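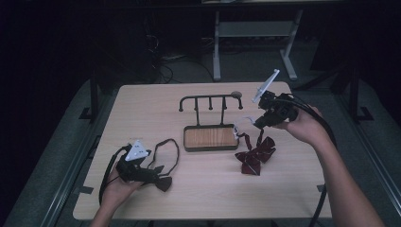

Derkholm and Kircombe opened their joint mine-clearance exercise on Sunday. Short thread on what was published and what was left out.

The area is the Kaimal Strait, northern approach only. The navigation warning closes a box 41 nautical miles long to merchant traffic during daylight. Night transit stays open with a pilot.

Declared forces: 20 ships and 2999 personnel. Kircombe supplies the minehunters. Derkholm supplies the escorts, the tanker and the command ship.

Last year's personnel figure was 458, but that was a staff exercise run from shore at Clenside with two patrol boats attached. The two numbers should not be put on the same chart. Several outlets have done it anyway. 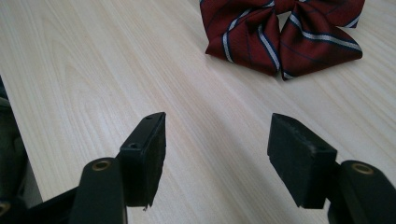 Striped bow tie on a wooden table.

New this year: a single tasking order for both navies. Until now each side wrote its own and swapped copies through liaison officers — slow, and the formats did not match.

Not in the release: submarines, live firing, air cover. The warning area has no altitude block, so I would not expect fixed-wing aircraft to drop anything inside it.

Clenside is listed as the logistics port. Its fuel pier takes one large hull at a time, so watch the tanker's schedule. If it sails early, the second phase has probably been moved up.

Will add the phase two coordinates when the next warning is posted.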